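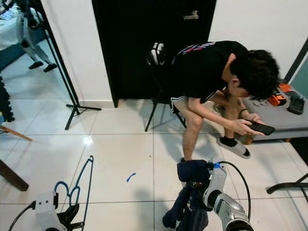
Mement opens its waiting room in Cemdale, and asks that you bring something to sit on

CEMDALE, March. Mement, the furniture firm best known for the Ďurica bench, today announces the opening of its first try-it-at-home flat, a fully furnished set of rooms in which members of the public may spend an afternoon finding out how they really use furniture. Early findings suggest that they mostly use it to look at their phones.

The flat is on the ground floor of Nosenville, the former tile warehouse behind Cemdale station. It has white walls, tiled floors, a tall black door with a silver lever handle, and a large mirror in a thin black frame that leans instead of hanging. Mement's designers spent some weeks discussing where the mirror should hang. It has been leaning ever since, and the firm now regards this as a feature.

Visitors book a slot of up to five hours and are left to get on with it. There is no sales desk and no background music. They may sit where they like, move what they like and put things down wherever they would put them down at home. For most people that turns out to be the nearest flat surface, whatever the flat surface was meant for.

The low grey bench with the upholstered top was drawn up as a place to sit. In practice it attracts power tools, small grey parts, chargers, post and anything else that is on its way to somewhere better. People who come in for a sit-down will often pull up a folding chair next to it, leaving the bench to the orange tools. Mement has watched this happen in its own offices for years and has decided to stop arguing. The new Ďurica bench, on show at the flat from April, has a wipe-down cover and a shallow lip along one side so that loose screws stay where they were dropped.

The folding chair has proved harder to improve. It is black, it has thin legs, it folds, and it will take a bag strap over the backrest without complaint. During the trial period 284 people passed through the flat and were asked to name the seat they had spent longest in. The folding chair came first. The armchair, which took two years to develop and has its own brochure, came fifth.

"We have taken this in good spirit," the company said in a statement. "The armchair is being looked at again. The folding chair will go into the range at the end of the summer, in black, and we do not plan to write a brochure for it."

Other results from the trial will shape the autumn range:

Mirrors will be sold with rubber feet for leaning. A hanging kit can be had on request, and customers who request one will be sent a polite letter asking if they are sure.

Beds will no longer be photographed with nine cushions. The bed at the flat has light bedding and is made each morning by whichever member of staff arrives last.

Side tables will be made slightly lower, to suit people sitting bent forward with their elbows near their knees. This posture is not found in any of the firm's earlier drawings, all of which show people upright, holding a cup and saucer.

Hooks will be fitted to the backs of chairs in one line only, as a test. Mement expects that bags will go on hanging from the top of the backrest as before.

The first 100 people to book after the opening will receive a small cloth bag for keeping odd parts in. It has a drawstring and a label with room to write what the parts belong to, should the owner ever find out.

Visiting the flat

The Mement flat at Nosenville is open from ten in the morning until six in the evening. Entry is free but slots must be booked through the Mement website. Slides, socks and bare feet are all welcome on the tiles. The flat is step-free from the station side; the yard entrance has two steps and a door that needs a firm push.

Children may come with an adult. Dogs may come too, though not on the Ďurica bench, where there is unlikely to be room.

About Mement

Mement makes plain furniture for small homes from its workshop in Cemdale. Its range takes in benches, beds, mirrors, tables and one armchair.

Notes for editors

The accent in Ďurica is part of the name. Please keep it if your system allows.

Press visits to the flat can be arranged for weekday mornings before ten. Seating is provided, subject to what has been left on it.

Ends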